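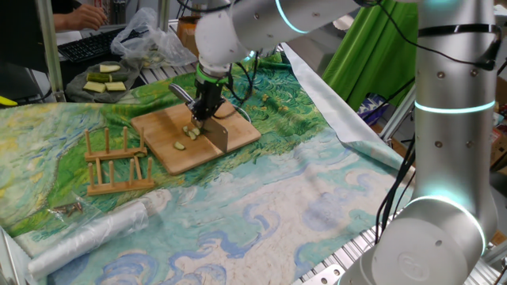 Why Do Cucumbers Crunch?

Bite into a slice of cucumber. Crunch! Now where does that great sound come from?

It comes from water! A cucumber is almost all water, locked up inside tiny cells. Each cell is like a little balloon filled so full that its walls are stretched tight. When your teeth (or a knife) push through, the cells pop open, and lots of them popping together make the crunch.

Leave a slice on a plate overnight and it goes floppy. The water has slipped out into the air, so the balloons have sagged.

So how does a knife get through all those tight little walls? Look at the edge of a blade and you'll see it is very, very thin. All of the push goes into that one skinny line, and the cells under it split apart. Try pressing on a cucumber with the back of a spoon and you'll feel the difference. The spoon spreads your push out wide, and the skin just pushes back!

Try it at home

Ask a grown-up to cut 2 thick slices of cucumber. Sprinkle salt on one and leave the other plain. Wait half an hour, then look closely. The salty slice will be sitting in a puddle! Salt pulls water out of the cells. Bend both slices gently. Which one is floppier? Which one crunches louder?

Word to know

Cell: one of the tiny building blocks that make up every living thing, from cucumbers to you.

Written by Mirko Bellini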